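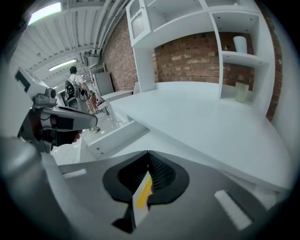 Noticias del grupo de manipulación: lo que hemos aprendido cambiando de mano

Queridos lectores, ya sabemos que les debíamos esta entrega desde hace un par de números, y la verdad es que nos hemos ido enredando (con mucho gusto) en una pregunta que al principio parecía cosa de una tarde. La planteó Oratile Lekota en una de nuestras reuniones largas, de esas en las que el café se enfría: si grabamos a personas haciendo tareas de cocina y de escritorio con una pinza de mano, ¿cuánto de lo que aprende el modelo depende del sitio en el que se grabó y cuánto de la manera de mover la muñeca de quien sujeta la pinza?

Para quienes se incorporan ahora al boletín, nuestro proyecto se llama Bunine y trabaja con demostraciones recogidas sin robot. La persona lleva la pinza en la mano, la cámara va montada sobre ella y de cada grabación sacamos la trayectoria y la apertura de los dedos. Luego entrenamos una política y la pasamos al brazo que tenemos en la otra sala. Es un método cómodo, porque se puede grabar en cualquier rincón con estanterías, un fregadero o un escritorio, y también es un método lleno de pequeñas trampas, como van a ver.

Esta vez reunimos 2344 demostraciones de una familia de tareas muy sencilla: coger un vaso o una taza de una balda y dejarlo en otra altura del mismo mueble. Thulani Dlamini se encargó de preparar los muebles y Nafula Kirui de revisar las trayectorias, tarea ingrata donde las haya, y de ella salió el primer hallazgo. En 593 grabaciones la localización visual daba un salto en algún momento del recorrido. Casi todas coincidían en lo mismo: la cámara pasaba muy cerca de una superficie blanca y lisa, un lateral o el tablero de la mesa, y se quedaba sin puntos a los que agarrarse. Donde asomaba una pared de ladrillo, en cambio, el seguimiento iba estupendamente. ¡Quién nos iba a decir que acabaríamos teniéndole tanto cariño al ladrillo!

Lo primero que probamos fue tirar esas grabaciones, sin más. El resultado empeoró, y bastante, sobre todo en las baldas bajas, que son justo donde la pinza se acerca más al mueble. Al descartar los saltos estábamos descartando también los casos difíciles. Themba Shezi propuso entonces conservarlas y cortar únicamente el tramo dañado, dejando al modelo los trozos buenos de antes y de después, cada uno con su propia referencia de partida. Con ese arreglo, que cabe en unas pocas líneas de código, las baldas bajas se recuperaron casi del todo.

La segunda parte es la que respondía a la pregunta de Oratile. Participaron 11 personas, y entrenamos dos veces con la misma cantidad de datos: una con muchos lugares y pocas manos, otra con pocos lugares y todas las manos. Después hicimos 300 ensayos con el brazo en un mueble que no aparecía en el entrenamiento. Ganó la variedad de lugares, con una diferencia clara, aunque la política entrenada con más manos se recuperaba mejor cuando el primer agarre quedaba torcido. Nos gustaría entender bien esto último antes de presumir de ello. Sizwe Lekota sospecha que tiene que ver con que cada persona corrige a su manera, y está separando los tramos de corrección para comprobarlo.

Quedan cosas pendientes, claro. Los vasos translúcidos siguen dándonos disgustos, en especial cuando están metidos en un hueco del mueble y el fondo es claro, y todavía no sabemos si el problema está en la imagen o en que tenemos pocas demostraciones con ellos. También queremos repetir la prueba con la pinza Stondero, que tiene los dedos más cortos, y ver si el corte por tramos sirve tal cual o hay que ajustar los umbrales.

Nafula está escribiendo la guía de revisión de trayectorias y la mandaremos a esta misma lista en diciembre, junto con el código del corte. Si alguno de ustedes graba en cocinas u oficinas con muebles muy blancos y quiere comparar resultados, escriba a Themba, que contesta a todo el mundo y además con detalle.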